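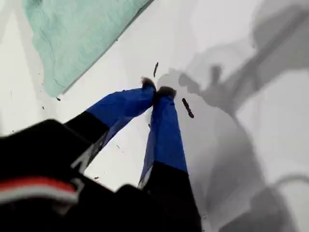 白台面、抹布、碎屑 随手记（9月又补了一轮）

分类：厨房 / 桌面 / 洗抹布
上一篇：抽屉滑轨卡住怎么弄
下一篇：冰箱门封条

写得急，想到哪写到哪，错别字先不改了。家里台面换成白的以后，碎屑突然多了十倍。东西还是那些东西，以前深色台面看不见而已。下面都是自己试出来的，有用的拿走。

先说顺序

干的先走，湿的后来。记住这一条，后面一大半可以不看。

一看见台面上有黑点点，手就想去拿湿抹布，忍住。面包渣、茶叶末、胡椒、烤焦的碎皮，一沾水就化开，白台面上拖一道灰的黄的，越擦面积越大。干的时候一扫就走，湿了要擦三遍。

我的顺序：
大块的用手捏走。
干布或者小刷子往一个方向赶，赶到台边，下面拿手或者小簸箕接。
粘住的先留着，滴一点水，等。
最后才是湿布，拧到不滴水，一遍过。
再来一遍干的，收水印。

五步看着多，做下来也就烧一壶水的功夫。早上赶时间的话，做前两步就出门，晚上再说。

往一个方向赶，别画圈。画圈是把屑子搬家，左边搬到右边，右边再搬回来。从里往外，从墙那边往自己这边。墙角接缝那条先用刷子勾出来，否则刚擦完，又从缝里掉出几粒来，气死。

碎屑分种类

面包饼干渣：轻，干，一吹就飞。别吹，吹到地上还得扫地，吹到灶台缝里更麻烦。干的超细纤维布压上去，轻轻一拖，自己就粘在布上了。

茶叶末咖啡粉：细的最讨厌，染色。干刷，刷不净的用微潮的厨房纸按，按一下提起来，再按，不要推。推一下一条褐色的线。

胡椒、孜然、辣椒面：有油。干布收走大的之后，台面上会留一层看不见的，手摸有点涩。用温水加一滴洗洁精，就一滴，多了要过好几遍水。辣椒面擦完的布单独洗，手也洗，别揉眼睛，我揉过。

糖和盐：糖要湿布，干的擦不动，而且糖粒硬，在亮面台子上干推会有细划痕。盐也是，大粒的海盐更要小心。先用卡片轻轻铲到一起，抬走，剩下的湿布化掉。

烤箱里掉出来的黑渣：多半是炭化的，脆，一压就成黑粉。千万别压！用软毛刷挑着走，或者拿一小团面包芯去粘，真的好用，粘完扔掉。

面粉：先干后湿，反了就是浆糊。干粉用刮板刮到一堆，倒掉，再用干布收一遍，这时候才能见水。已经见了水的，别用热水，热水一烫粘得更牢，冷水润着，等软了用刮板推。

蒜皮葱皮：静电，粘哪哪不下来，布越干它越粘。这个例外，用略潮的布，一把抓。

木屑、铅笔屑、橡皮屑：白桌子写字的人都懂。橡皮屑千万别用手掌抹，抹出一道铅灰。刷子。便宜的旧粉刷洗干净就行。

线头毛发：胶带粘毛的那种滚筒，滚一下。没有就把宽胶带反过来绕在手上。不过胶带别在台面上按久了，有的会留胶。

认不出来的黑点：先别急着擦。拿牙签拨一下，能动的是屑，不能动的可能是渍，也可能是台面本来的坑。能动的按上面办，不能动的往下看。

不能动的黑点

滴一滴温水，盖一小块湿厨房纸，等五分钟。八成就软了。
软了用旧银行卡的边，平着推，卡和台面夹角小一点，像刮锅贴。不要竖着铲。
还不动，小苏打加水调成稀糊糊，点上去，等，再用湿布打圈，轻的。亮面的台子先在角落里试一小块，有的亮面经不起磨，小苏打也算磨料，虽然很细。
天然大理石别用醋，别用柠檬。咬出来的印子擦不掉的，那是石头表面被酸吃了，要找人重新抛光。我邻居家一圈杯底印就是这么来的。
记号笔：酒精，点在棉签上，只碰那一点。酒精挥发快，窗开着，灶台火关着，这个别图省事。
霉点：先分清楚在台面上还是在胶缝里。在胶缝里面的，表面怎么擦都白搭，除霉啫喱敷一晚，不行就割了重打胶。

提一句，含氯的漂白水不要跟洁厕灵、醋这些酸的混在一起，也不要跟氨水类的玻璃水混。会出有毒的气。用完一种，清水过净，再考虑另一种。漂白水用的时候开窗戴手套。

布的事

讲布讲得多一点，问得最多的就是布。

一块布打天下不行。我家现在四种：
台面一块，薄荷绿的。
碗碟一块，白的，只碰干净东西。
灶台油污一块，灰的，脏了看不出来但是要勤洗，别被颜色骗了。
地上一块，旧毛巾剪的，毛边的那块就是，谁都不会拿错。

按颜色分，比按材质分好记。家里老人小孩一说就懂，绿的擦台子。写标签没用，洗几次就没字了。

软的布适合亮面。怎么试软不软：在手机屏保护膜旧的那张上来回擦几下，对着灯看，有丝就别上亮面台子。旧膜别扔，专门留着试布。

布别太大。摊开一大张看着气派，擦起来只有手掌底下那块在干活，其余都在拖着屑子跑。对折，再对折，变成一个巴掌大的厚方块，一面脏了翻一面，里外翻完能用八个面。擦完大台子布还没脏透。这个习惯最省事，学会了就回不去了。

折的时候折边朝着前进的方向，毛边朝自己。折边是圆的，贴得住台面，屑子被拢在前头，不会从底下漏过去。

布放在台面上不要摊着不管，尤其湿的。台面上一摊，底下闷着，白台面容易留一圈印子，布也会臭。用完挂起来。临时放一下可以，搭在水龙头上也比摊着强。

买布：Plimell的那种厚一点，吸水好，第一次洗掉色，单独洗。Gukico的薄，干得快，擦玻璃和亮面用它，吸水一般。两个都不贵，不用纠结。我说的是我买的那批，后来改没改不知道。

新布先洗。新布上有一层整理剂，不吸水，擦什么都一层水珠在台面上滚，很多人用一次就骂布不好。温水洗一遍再用，别放柔顺剂。柔顺剂是抹布的仇人，裹一层滑滑的东西，吸水立马下降。

洗布

用完就洗，一分钟的事。冲掉屑子，打一点肥皂，搓，冲，拧，挂。
冲之前先抖。在垃圾桶上面抖，别在水池里抖，下水道堵了更麻烦。超细纤维布里卡的渣抖不掉的，等布干透了再抖，一抖一片，湿着的时候死都不下来。

每周一次狠的：热水加一勺小苏打或者过碳酸钠，泡半小时。过碳酸钠要热水才起效，冷水泡一夜也没多大动静。泡的时候盆不要盖严实，它放气，密封容器会鼓。彩色布先试一个角。
超细纤维别煮，别开高温烘干，高温了绒会变硬，变硬就划台面。棉的随便煮。
抹布和毛巾分开洗。超细纤维跟掉毛的棉毛巾一锅洗，出来一身毛，再擦台面等于撒毛。

什么时候扔：洗完干了还有味，扔。摸着扎手，扔。擦完台面反而有细毛，扔，或者降级去擦地。降级的剪一个角，下次一看缺角就知道了。

没味道的小窍门，挂的时候不要对折挂，夹一个角，展开挂。水往下走，走得快。梅雨天用电扇吹一会。

白台面要注意的

颜色染上去最怕的几样：姜黄，咖喱，红曲，甜菜根，火龙果（红心的），酱油放久了，茶水一圈，还有超市塑料袋上的红字！塑料袋湿着压在白台面上，第二天起来一个反着的红字，吓一跳。酒精擦掉一大半，剩下的晒太阳，会慢慢淡。

姜黄：别慌，先用洗洁精把油走掉，再敷一层小苏打糊，然后让太阳晒得到的话晒晒。姜黄怕光。台面搬不动的，等几天，白天窗帘拉开，自己会浅。

切菜一定垫板。不用说了吧。白台面刀痕进了色以后特别显，一条黑线。已经有的细划痕，里面的脏可以用白色橡皮擦出来，顺着划痕的方向擦。好用，试试。

三聚氰胺那种魔术擦：能不用就不用。它就是很细的砂纸，亮面擦几次就哑了，一块亮一块哑，对着窗看很丑。哑面的偶尔用一次可以，轻轻的。

热锅不放。垫子。有一种白台面烫了会发黄，黄了救不回来。垫子别用有颜色的橡胶，久了也会有印，我家一圈淡淡的橘色就是橡胶垫脚印上去的，到现在还在。软木或者布的。

玻璃胶那条线：发黄是正常老化，发黑是霉。每次擦完台面顺手把那条线擦干，用干布的角，一指宽，一路拖过去。坚持这个比什么除霉剂都强。

灯。这个很多人没想到。从头顶直直打下来的灯，屑子看不见，人站过去自己的影子又正好罩在要擦的地方。侧面来一盏小灯，或者手机手电放平在台面上照过去，一粒一粒都有长影子，一目了然。晚上收尾用这招，第二天早上不会被太阳一照吓到。人也换个位置，影子让开，站到灯的另一边去。

一眼看不见的屑怎么办：手掌洗净擦干，平着摸一遍。手比眼睛好使。

收屑的工具

小刷子加小簸箕，桌面用的那种迷你的。我用的是Stougaard的，刷毛软，簸箕口有一条软胶边，贴得住台面，屑子不会从下面溜走。没有软边的簸箕，自己在口上贴一条封窗户的胶条，一样。

没有簸箕：一张稍硬的纸，对折压一道沟，斜着放在台边，屑子赶进沟里，倒。广告纸就行，用完连屑一起扔，连洗都省了。

刮板：做面包那种，软硬适中，白台面最好的朋友。一推一大片。洗也好洗。挑没有毛刺的，买回来先用指甲沿边走一遍，有毛刺用细砂纸磨两下。

手持吸尘器：台面上可以用，吸嘴套一个旧袜子的罗口，免得硬塑料磕台面。水别吸。面粉别吸太多，滤网糊了。吸头专门给台面一个，别跟沙发底下的共用……想想都难受。

旧化妆刷：缝里，键盘，灶具旋钮下面。洗净晾干，倒着插在杯子里，毛朝上。

牙签裹一点湿棉花：接缝里的细线。比棉签细，能进去。

粘土那种清洁泥：台面不推荐，会留油。键盘可以。

镊子也行，一粒一粒夹。小东西不多的时候，夹比擦快。夹的时候尖头别戳到台面，平着来。夹起来放湿纸巾上，粘住，不会再弹走。

喷雾

自己兑：200毫升清水，2滴洗洁精。没了。真的就这样。喷瓶摇匀，喷在布上，不喷台面。喷台面会把干屑子冲成一滩，还会飘到旁边的面包上。
不要多放，泡沫多了得再过水，过水不净发粘，发粘了更招灰，然后你又觉得台面脏，又喷，恶性循环。
兑好的一周用完，用不完倒掉重新兑。清水兑的放久了会有味。
瓶子上写清楚是什么。家里有小孩的更要写，放高处。饮料瓶不要拿来装清洁剂，再干净也不要。

买现成的话，Verus那瓶无香的我用过，过水一遍就净，不粘手。有香味的那款不喜欢，做饭的地方一股花味，很怪。888那个货号就是无香的，瓶子长得一样，看清楚再拿，我拿错过一次。

收尾：干布走一遍。硬水地区尤其要，水滴自己干了一圈白印，白台面上不明显，侧光一照全是，时间长了摸着像砂纸。已经有的，先弄清自家台面材质，不怕酸的可以用柠檬酸水敷一下，过清水。石头的不行，前面讲了。

桌上东西多怎么擦

先清空一半。左边的东西全挪到右边，擦左边，干了，再挪回来擦右边。别一件一件拿起来擦底下，擦到第三件就烦了。

瓶瓶罐罐放托盘上。一个托盘一起端走，擦完一起端回来。托盘底下贴毛毡脚垫。托盘本身每周倒过来磕一磕，屑子都藏在里面。

瓶底擦了再放。台面刚擦好，油瓶子一放，一圈油。油瓶底下垫一张折好的厨房纸，脏了换，懒人办法。

烤面包机：底下有接屑的抽屉！好多人用了几年没抽出来过。拔插头，凉透，抽出来倒。没有抽屉的，拔了插头倒过来在水池上方轻轻拍。不要拿金属的东西伸进去掏。台面上的黑渣一半是它漏的，清了它，台面至少清静几天。

切面包的板子带槽的好，屑子都在槽里。没有槽的，垫一块大一点的布在板子底下，切完四个角一提，去垃圾桶抖。也防滑。

电水壶底座下面。抬起来看看。好了我不说了。

小时间表（自己家的，照抄不照抄都行）

早上出门前：干扫一遍，布不沾水。
晚饭后：完整一遍，干、湿、干。
睡前：侧灯照一眼，有就捏走。
一周一次：泡布，擦接缝，倒烤面包机的屑盘，托盘翻过来。
一个月一次：东西全搬开，靠墙那条线，台面底下那条边。台面底下的边沿很多人从来不摸，摸一下就知道了，手指都是粘的。

我计过一次时，早上那遍干扫27秒，小台子。所以没时间这个理由，嗯。

小孩帮忙擦的话

给一块小的，折好了再给。告诉他往自己这边拉，别推。推的全掉墙缝里。
喷瓶不给，只给清水布。
擦完夸一下，自己等他走了再补。别当着面补，下次就不来了。

养猫的：猫上台面，毛和猫砂粒。猫砂是硬的，干布拖会划，先捏走或者刷子挑走，再擦。膨润土的砂遇水成泥，所以更要干的时候处理。

工作台、手工桌也一样用

白桌子上做小东西，剪线头、剪扎带、削铅笔、磨指甲片什么的，小黑渣到处是。先铺一块浅色软布，东西在布上做，做完提起来抖。布的颜色跟渣的颜色差远一点，浅绿浅蓝都好找东西，掉个小螺丝一眼看到。花布别用，找东西找到眼瞎。

金属屑单独一说：不要用抹布擦，屑子扎在布里，下次擦哪划哪，还扎手。铁的用磁铁，外面套一个塑料袋，吸完把袋子翻过来，屑就在里面了，漂亮。铝和铜磁铁吸不了，用胶带粘，或者一次性湿纸巾按。按，不是擦。

焊锡渣：等凉。湿纸巾收，手洗了再吃东西。那块布不要进厨房，永远不要。

胶水滴：白乳胶没干湿布擦，干了用指甲推。502别用布捂，棉布碰到多的502会发烫，可能冒烟，真的。放着等它干，干了再慢慢刮。

打印纸的纸屑：静电粘桌面，微潮布一抹就好，跟蒜皮同理。

问得多的，一起答

擦完有水雾一样的花纹？洗洁精多了，或者布里有柔顺剂。清水布擦两遍再干擦。布重新泡过。

为什么擦完还有小黑点？多半从布上掉回来的。换一面。看看布的折缝里，一抖全是。

厨房纸行不行？行，就是费。而且干厨房纸在亮面上用力擦也会有细丝。收油收水用它，日常还是布。

湿巾呢？带酒精的偶尔用可以，天天用，有的台面涂层会发乌。用完也要清水过一遍，跟食物接触的地方。

白台面后悔吗？不后悔，脏了看得见，看得见就会擦。深色的那几年大概吃了不少陈年胡椒。

布多久换新？看上面"什么时候扔"，没有固定日子。

哑面好还是亮面好？哑面显油手印，亮面显划痕和水印，选一个能忍的。我忍不了手印。

可不可以用洗碗海绵擦台面？海绵孔里藏东西，绿色粗糙那面还划。不要。用了的，海绵勤换，拧干立着放。

醋加小苏打冒泡很爽？泡完基本就是盐水了，看着热闹。要么用小苏打磨，要么用酸去水垢，分开用，下水口想看冒泡随意。

石英石怕不怕？相对皮实，但怕高温也怕强碱，炉具清洁剂别喷上去等着。

木头包边的白桌子？湿布到木边就停，换干布。水从缝里进去，边会鼓，鼓了压不回去。

补充几条零碎的，没地方放

擦台面之前把袖子卷起来。袖口湿一圈很难受，袖口还会把屑子带到别的地方。
手表戒指摘了，金属扣在白台面上拖会留灰线，用橡皮能擦掉。
台边放个小碗装厨余，切完直接进碗，比来回跑垃圾桶掉得少。
垃圾桶拉到脚边再赶屑。走过去的一路掉一路，别问。
地最后擦。台面上掉下来的都在地上，先擦地等于白擦，这个顺序反过来的人我家就有一个。
布拧不干的，卷成条，绕在水龙头上拧，绕松一点，别把龙头拧歪了。
出远门前布全部晾干收抽屉，别留在水池边，回来那个味。

抹布挂哪里还没想好，现在是柜门内侧一个粘钩，掉过两次，重新贴之前先用酒精把那块擦净，等干透，按紧，过一天再挂东西。目前还在门上。下回写挂钩。

标签：白台面 抹布 碎屑 桌面清洁 布怎么折
转载请留个出处，谢谢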